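Two arms, drink making task -- how many demos, and do I throw out the messy ones?

Posted by covatau_bench

Ok hopefully this is the right section. We're collecting teleop demos for a two arm setup, bar type task. Lemon slices, ice, shaker, cups, a bowl and a spoon, that kind of thing. One policy for the whole job if we can get away with it. Fixed camera over the table plus wrist cameras, joint states logged with all of it.

So far 76 episodes. Trained on those and it's meh. Grabs the bowl fine most of the time, gets near the spoon and then sort of hovers and drifts off. Loss curve looks great so thats no help.

Views from the fixed camera and one of the wrists: 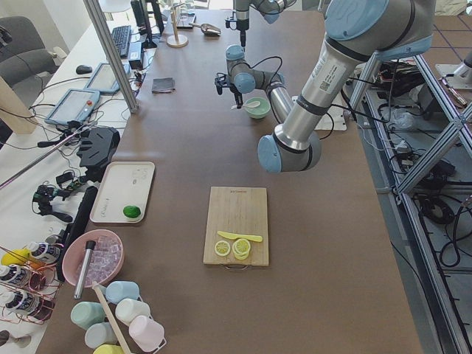
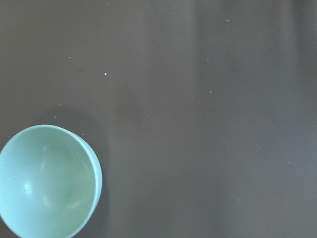
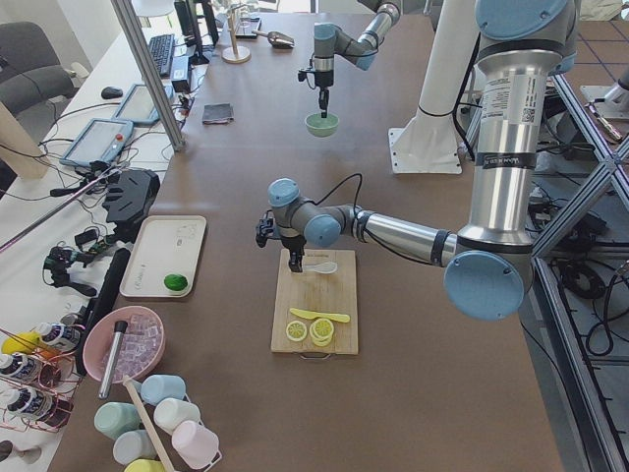
What I need to know:

Do I keep episodes where the operator fumbled and recovered? We have 12 like that. Half the team says bin them, I kind of want to keep them.

Do I need to move stuff between episodes or is it fine to reset to the same spots? Resets are already eating our afternoons. Right now the cutting board never moves, we just put things back where they were.

And the ice. It melts, obviously. By the end of a session it's a different looking bowl. Does that matter or am I overthinking.

Deadline is end of May so "collect ten times more" is not super useful to me. Thanks in advance

Girer

Keep the recoveries. Seriously. If every episode is perfect the policy never sees what to do when it's a bit off, and then you get exactly the hover and drift thing you're describing. What I would cut is the pauses. Operator stops to think, arm sits still, model learns that sitting still near the spoon is a normal thing to do. Go look at your spoon approaches and count the idle frames, I bet there's a lot. We trimmed ours and it helped more than the next batch of data did.

One exception -- if the fumble ends with somebody reaching in to fix it by hand, toss the episode or cut it before the hand shows up.

On moving things: yes you have to. Doesnt need to be huge. Slide the board a few inches, turn it a little, swap which side the spoon handle points. We made a sheet with 21 start layouts and just worked down it, one per episode, then back to the top. Slower for the first hour and then you stop noticing.

Also check your wrist stream lines up in time with the joint log. Ours was late by 3 frames for weeks. Everything trained, nothing grasped. Easy test is to tap the gripper on the table and see when each one shows the hit.

Grakus

depends on your policy. what chunk length are you using? had the same hover with a short one, made it longer and it went away

ice I wouldnt worry

Kazlauskienė

Agree with Girer mostly, but I'd split it up. A whole drink is a long episode and your mistakes pile up. Record bowl, spoon and pour as separate pieces with a text label each, then some full runs on top so it sees the joins. Much easier to redo one bad piece than the entire thing, and for your deadline you can put all the new episodes on the spoon and leave the bowl alone if it's already working.

Disagree about the ice a bit. Clear stuff looks different as it melts and the lights bounce off it. Don't fix it, just spread it out -- don't record all of one subtask with fresh ice and all of another with water. Shuffle the order.

And hold back a few layouts you never train on. Otherwise you're grading yourself on the loss and you already said that isnt telling you anything.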